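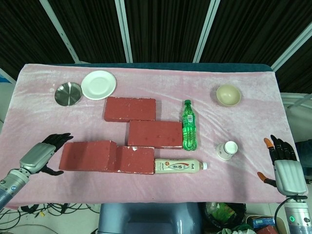

2. Materials and surface preparation

The study compared how well common cloth coverings keep mixed household objects in place on a tilted tabletop. Four coverings were tested at the Wodley workshop in July: cotton sheet, felt, oilcloth and velvet. The velvet is a pale pink piece laid over the table so that a dark teal strip stays uncovered along the far edge. Objects were chosen to differ in weight and contact area, from red clay bricks laid flat to a paper cup on its side. A stainless steel plate and a larger white ceramic plate provide two smooth bases of different size. Bottles were tested both upright, as with the green soda bottle, and lying down.

The cloth was not ironed between layouts. Creases were smoothed by hand only where they crossed the contact area of an object. Chipped bricks were kept in the set, and the face with the least damage was placed down.

2.1 Procedure

The table was raised at one end with a screw jack in steps of 2 mm. After each step the layout was left for 9 seconds before any movement was recorded. Movement was defined as a shift of more than one chalk mark on the cloth. Objects that rolled were logged separately from objects that slid. In all, 161 readings were kept. Readings taken while the jack was slipping were discarded.

2.2 Limits of the method

The velvet has a pile direction, and the Brirkside layouts were run with the pile facing uphill only. The heaviest brick was about 900 g over the lightest, so brick results are reported one by one and are not averaged. Humidity was not controlled. The oilcloth was replaced once after it tore at a clamp, and readings from the two pieces are combined in Table 3.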